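How to Budget for a Teardown Arm Without Getting a Nasty Surprise in January

If you run a small computer recycling or repair shop, sooner or later you'll start pricing a robot arm. I did the sums for ours at Stedomance last winter, and I'm happy to pass along the order I'd do them in -- it would have saved me a good many evenings at the kitchen table!

Step 1. Pick one job. Write down a single task on a single kind of machine, and get your quotes for that. We chose desktop towers, lid off and lying flat, because we see so many of them.

Step 2. Price the arm last. I know, it's the fun part, but start with everything that hangs off it or sits under it. Our list had a gripper, a small camera with its bracket, cables, and a solid work surface. The gripper quote from Wisel came to $1,333, and the bench work was another $651 (I had put down nothing at all for the bench, bless me).

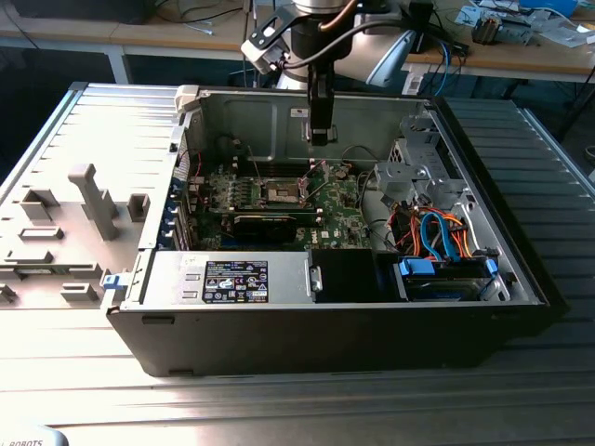

Gripper over the motherboard of a Dell tower, with the camera on its bracket beside the arm.

Step 3. Measure inside the case. Take your tape and find out how much room the gripper really has between the drive cage, the power supply and whatever cables are looping through there. My colleague Corina Vlad did this with a cardboard cutout taped to a broom handle, and we crossed two grippers off the list that same Monday.

Step 4. Leave room for the parts you take out. A side panel needs a place to lie down, and so does every drive and bracket after it. Add the floor space to your plan before you sign for anything.

Step 5. Ask for the yearly costs in writing. Service, spare fingertips, software, training -- ours added up to $3,265, and I now keep 25 percent on top of that for the odds and ends.

Once you have all of that on one sheet, go ahead and ask for arm prices, and send every seller the very same sheet so the answers line up.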